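Furniture and Household Objects as Markers of Grief in Two Central European Novellas

Project report, second-year unit in Comparative Literature
Submitted November

1. Aim

The project set out to test a claim made often in criticism of short fiction: that writers avoid naming grief directly and move it onto household objects. Two novellas were compared, Orberg and The House at Budalar, both read in English translation. The question was whether objects appear more often in passages dealing with a death than in passages that do not.

2. Texts

Orberg follows a land surveyor in the months after his brother drowns. It is told in the first person and keeps almost entirely to one flat. The House at Budalar uses a third-person narrator and covers a single summer in which a family sells its home. The two run to 428 pages together in the Narkaseo paperback editions, which were used for all page references. The translator's afterword to Orberg was read but not coded.

3. Method

Each novella was divided into passages at the author's own line breaks. A sample of 40 passages was drawn, half from each book. Every noun naming a piece of furniture, a utensil, a toy or a garment was marked by hand. Passages were then sorted into two groups according to whether the death, or the dead person, was mentioned. Nouns used only as figures of speech were left out. The marked nouns came to nearly 2,000 and were entered in a spreadsheet with page number, speaker and tense.

Tables gave some trouble. In Orberg the kitchen table is named so often that it distorts the totals, and it was finally counted once per passage. The same rule was then applied to the piano in The House at Budalar.
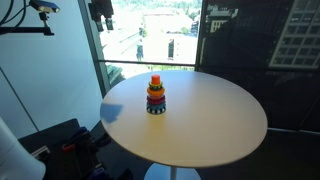

Figure 1. Stacking-ring toy on a round table.

4. Results

In Orberg the expected pattern was found. Passages that mention the brother contain more object nouns than passages that do not, and the difference holds when the kitchen table is removed altogether. The objects are mostly plain and rarely given an adjective. The narrator lists them in the present tense even where the surrounding narrative is in the past.

The House at Budalar did not follow the pattern. Object nouns are spread evenly, apart from the auction chapter, where they crowd together for reasons of plot. The dead grandmother is discussed openly at meals, and her belongings are priced in the same tone as everyone else's.

5. Discussion

The claim holds for one book and fails for the other. Point of view is the likeliest cause. Pešek's method of sorting narrators by what they can be expected to notice, covered in the unit reader, would place the surveyor among those who record and do not comment. The narrator of The House at Budalar comments freely and has less need of objects to carry feeling.

Translation is a limit on these findings. Neither original was consulted, and a translator may add or drop a noun for the sake of rhythm. The sorting of passages was also done by one reader, so no check on agreement was possible. Four passages in The House at Budalar could have gone in either group and were placed with the death passages.

6. Further work

A second reader should code the same sample. The auction chapter could be treated separately, and the tense shift in Orberg deserves its own count.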